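Jordale releases grasp planner update for laces, cords and other thin materials

Monday, September 23, 2024

Jordale has released version 3 of Kadlec, its grasp planning package for two-finger grippers. The update replaces the contact model used for deformable objects and adds a planning mode for thin, flexible parts such as shoelaces, drawstrings and cable ties.

Earlier versions treated a lace as a chain of rigid links and scored each candidate grasp on the position of the link nearest the fingertips. According to the release notes, this worked for a single strand on a flat surface but failed at crossings, where the planner could not tell which strand lay on top. Version 3 keeps a separate estimate of strand order at each crossing and updates it with every wrist camera image during the approach. 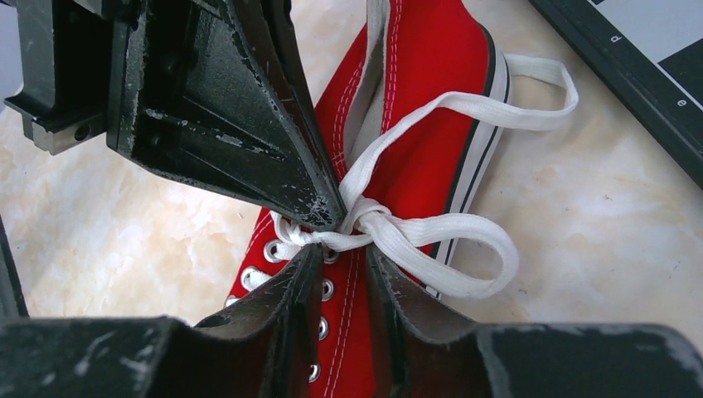

The final part of the approach is now handled by a local controller running at 50 Hz. It takes the target point from the planner, corrects for lateral error in the image, and slows the closing motion once the target passes out of view behind a finger. From that point it relies on finger position and motor current alone. Gripper geometry is read from a mesh file, so asymmetric finger pairs can be used without changes to the code.

"The planner was rarely the problem in free space," said Glykeria Athanasiadis, who leads perception work at Jordale. "Most of our failed grasps happened after the fingers had blocked the camera. We needed the controller to carry an estimate through that gap and to stop if the estimate got too wide."

The new mode was tested on 3086 logged grasp attempts. Of these, 261 were stopped by the controller before contact and returned to the planner for a second try. Jordale has not published results by material or lace type.

Dionysis Makris, who maintains the Kadlec motion interface, said existing configuration files will load in version 3, but thresholds tuned for the old contact model should be set again. The old model remains available through a flag and will be removed in a later release.

The update also fixes a timing fault in the log recorder that could shift joint data by one camera image. Logs recorded with earlier versions can be repaired with a script included in the package.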